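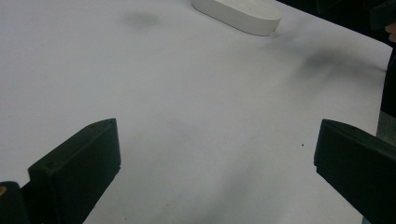

Matte white tabletop with a rounded white block on it.

Grosteo table notes

README, September version

Contents
Grosteo is a table of written notes about white work tables: how they look under room light, what marks they get and how they are cleaned. The file has 2564 rows and 8 columns. One row is one note about one area of one tabletop. The notes come from the workrooms at Garville and Dedley. The file contains text only.

Files
notes.csv – all the rows
terms.txt – the words we use for marks and shadows, with short explanations
cleaning.txt – the cleaning steps at Garville and Dedley

Columns
note_id
room
table_id
area (near, middle, far, edge)
light (lamp, window, both)
tone (bright, even, gray, uneven)
mark (none, speck, smudge, scratch, stain)
remark (free text)

How to read the tone column
A white table is almost never one white. We ask the writer to choose the tone for the area and not for the whole table, and this is the rule which new writers forget most often. On a broad top the color can go from bright white at one part to soft gray at another, and it is still the same matte surface. In such a case please make two rows with the same table_id. The word "uneven" is only for a change inside one area. Do not write "dirty" in this column, it belongs to the remark.

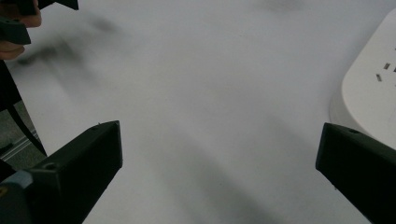

Shadows are the largest source of mistakes in the older rows. In the first version, 590 rows had "smudge" where the remark spoke about a shadow, and Frida Oddsson corrected them by hand from the remarks. A writer should keep the hands away from the top before choosing a word. When a hand holds something dark over the corner of a white table and moves it fast, the eye can catch only a long dark streak, and this is not a mark on the table. If you are in doubt, write "none" and explain in the remark.

Cleaning
Both rooms use a soft cloth with warm water, and after that a dry cloth. Dedley also uses Bjarnason soap for stains. We do not have rows which compare the two ways, so please do not use the file for this question. Scratches were noted before cleaning and again after, under the same table_id.

Known problems
The Dedley rows have the light column empty for the evening.
"Far" means far from the writer, and the writers did not always stand on the same side.
The first 2000 rows were typed from paper, and some remarks are shortened. 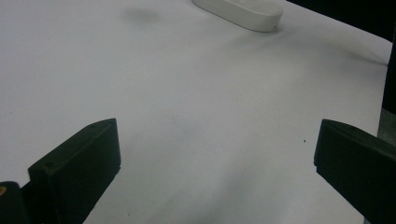

Dilruba Ranasinghe

I keep the file and answer questions about it. My own habit is to look at a white top from low down, along the surface, before I write the tone. From there the soft darker patches show well on a matte top, and it is easier to see that the gray is not the same everywhere. From straight above I have many times written "even" and then had to change it. If you send new rows, use the words in terms.txt and leave note_id empty – I will fill it when I add them.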